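Pressing and Folding Cotton Twill

Twill is woven with a diagonal rib, and the rib decides how the cloth takes a crease. Chinos, work shirts, aprons and most canvas-weight tote liners fall into this group. The notes apply to plain cotton twill. Blends with elastane need less heat and no stretching at the board.

Before pressing

Take the garment off the line while it is still slightly damp at the seams. If it has dried through, mist it, roll it up and leave it for 30 minutes so the moisture evens out. Empty the pockets and pull them flat.

Check the soleplate. Starch residue scorches at cotton heat and transfers to pale cloth first. Wipe it cold with a damp rag and a little baking soda, then wipe again with clean water.

Pressing

Set the iron to 200 °C, or the cotton mark if the dial has no numbers. Work on the wrong side wherever possible. On the right side use a press cloth, as bare metal flattens the ribs and leaves a shine that does not wash out of dark colors.

Press, lift, move. Sliding the iron across the diagonal drags the cloth off grain, and a trouser leg that has been dragged will twist toward the inseam. Hold each position for 8 seconds, then let the section cool before moving it.

Seams and plackets go first, large panels last. Doubled edges hold more water than a single layer and need a second pass – from the inside, with the tip only.

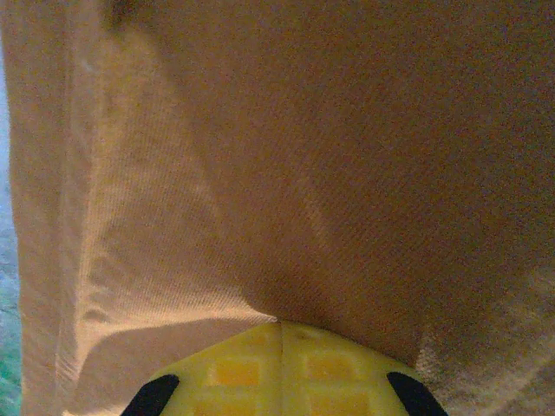
Waistbands are pressed from the lining side, closed end to open end. Fold trousers along the leg crease and hang them by the hem. Shirts can be stacked, but no more than 2 deep while warm.

Melati Tarigan wrote in to ask about old crease lines on let-down hems. White vinegar and water in equal parts, dabbed on and pressed through a cloth, removes most of them. Test an inside seam first. Lines where the dye has worn away are permanent.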